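Teaching Raju by hand: your questions

Do I need to know any coding?

Nope! I didn't when I started, and Meenakshi Chacko, who taught me, still doesn't. You hold the gripper, do the job yourself, and Raju learns from the recordings.

How many goes does it need?

For a simple pick and place I'd aim for 430. Sounds like loads, I know, but most are over in 22 seconds, so it's a couple of afternoons plus tea. Folding is another matter (we did some 2000 for the tea towels and I still dream about them).

Where should my hand be when I press record?

Start every go with the jaws wide open and the fingers pointing out over the table. Hold still for a breath, then move. 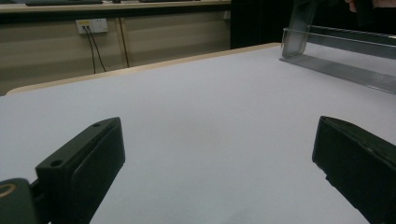 Try to come in from a slightly different side each time, too. I got lazy about that in February and ended up with a robot that only liked things on its left.

I dropped it halfway. Do I bin that one?

Keep it if you picked the thing up again and finished. Bin it if you swore and walked off.

Can I use the remote control sticks instead?

Yes, if you're on the Lemetti arm. It's slower, and I'd stop after 45 minutes or your thumbs will hate you.

Who do I ask if the recorder won't start?

Revathi Suvarna in the mornings, me after lunch.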